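Does relabeling by wrist view alone hold up? (box closing, flap policies)
14 replies · 2,107 views · 6 shares

flapjack_r
I've been going through the Ovar write-up on closing cartons with a single arm and I'd like to hear from people who have tried it. The short version for anyone who hasn't read it: they collect demonstrations by teleoperation, throw away the operator's phase labels, and let a small model relabel every step from the wrist camera only. Then they train the policy on the relabeled set. Menaka Begum's group at Trenavbridge reports that the relabeled policy closes more boxes than the one trained on the human labels, with 810 demonstrations in both cases.

My problem is with the comparison. The human labels were put in live, by the person driving. Of course those are late. Anyone who has driven an arm with one hand and pressed a pedal with one foot knows the pedal comes after the motion. So is the gain from the wrist view, or is it from the labels being on time?

tobin_ell
It's the timing. We saw the same thing when we shifted our pedal marks earlier by a fixed amount. No model, just a shift. Got most of the way there.

gantrycrane
How much of the way? "Most" is doing a lot of work. A fixed shift assumes every operator is late by the same amount on every phase, and ours weren't. They were late on the approach and early on the release. People want to be done with the release.

tobin_ell
Three operators, same shift for all of them. I'll grant that the release phase didn't improve. The approach did.

flapjack_r
OK, that is useful. The write-up has a table by phase and the release is where their method gains the most. So a fixed shift wouldn't explain that row.

Menaka B.
I'm one of the people on the paper, somebody sent me the link. Two things.

First, yes, the live labels are late, and we say so in section 2. We also had a second set labeled after the fact by Edgardo Castillo, who went through the recordings step by step. That set is in the appendix because it only covers part of the data. The wrist relabels and Edgardo's labels agree closely on approach and contact. They disagree on when a fold is finished. Edgardo marked it when the flap looked flat. The model marks it a little later, when the fingers start to leave.

Second, we never claimed the wrist camera is enough for the whole task. It's enough for the labels.

gantrycrane
Thanks for posting. I read the appendix again and I still think the partial set should have been in the main table, even with fewer demonstrations. It's the fair baseline. As printed, the main table compares your labels with the worst human labels you had.

Menaka B.
That's a reasonable complaint. A reviewer made it too. We ran out of pages and picked the comparison that used all of the data. If I were doing it again I'd cut the figure with the loss curves.

orla_k
Different question. What does your relabeler do with the minor flaps? On our rig (Alexiou arm, two-finger gripper, one camera at the wrist) the hard part is that a flap can stand up between the camera and the box, and then you lose the corner behind it. The policy gets to that point and hovers.

Menaka B.
Hovering was our most common failure. In the first version the model had one label for everything before contact, so a hand parked above the rim and a hand on its way down got the same label. The policy learned that both were fine. We split it into "approach" and "align" and the hovering went down a lot. It didn't go away.

flapjack_r
I can add something from our side. We're doing a smaller version of this with white cartons, no overhead camera, and the align phase is where I've spent nearly the whole of March. The opening is easy to find from the wrist. Deciding which flap to go for first isn't. With all of them open you have the broad one on the near side, a couple out at the far corners, and then whichever one happens to be sticking up. My policy likes the near one because it's closest to the fingertips, and it goes for it even when folding that one first will block the next. 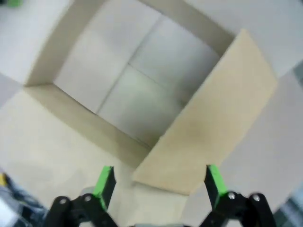

So I tried adding a flap order to the label, just a number for which flap comes next. It helped on the first fold and hurt on the second, I think because the order was fixed at the start and never updated. If a flap springs back, the number is wrong and the policy keeps trusting it.

orla_k
Did you try recomputing it at each phase change? We do that. It costs you one extra pass through the labeler and you only do it during training.

flapjack_r
Not yet. It's next on the list. I'd been avoiding it because blurred views make our labeler jumpy around phase changes, and that's exactly when you'd be asking it for a new order.

tobin_ell
Drop the blurred steps.

gantrycrane
Please don't drop the blurred steps. The blur is there because the arm is moving. If you drop those, you train on the pauses and you get a policy that pauses. We did this by accident with a sharpness filter and it took two weeks to find.

tobin_ell
I meant drop them for the labeler and fill in between its answers. Keep them for the policy.

gantrycrane
Then we agree. That wasn't what you wrote.

Menaka B.
We do what tobin describes. The labeler skips anything under a sharpness threshold and the gap gets the label from whichever side is nearer in time. The threshold is in the config that comes with the code. I wouldn't copy ours without checking it on your own camera. It was set by eye on about twenty clips.

flapjack_r
Will try both, recomputed order and the skip. I have close to enough recordings to hold some out and label them by hand, so I can at least report against decent human labels. If anyone wants to argue over what counts as "fold finished" before I start, now is the time. I'm leaning toward Edgardo's version, flap flat, and letting the release be its own phase.

orla_k
Flap flat for how long, though? Ours go flat and come back up.

flapjack_r
Flat and still flat when the fingers are clear. Which I realize is close to what the model was marking.

Comments (4)

pnwheeler: Good thread. The Flullileck release has 3,000 carton clips with hand-marked phases if anyone needs a second test set. The phase names don't match, so plan on a day of mapping them.

casting_about: I don't buy that a split between approach and align generalizes past boxes. Try it on bags, where there isn't a rim to line up with.

orla_k: @casting_about Agreed on bags, but the paper is about boxes.

sm_renner: Is the appendix set going to be posted with the code? I could only find the relabels.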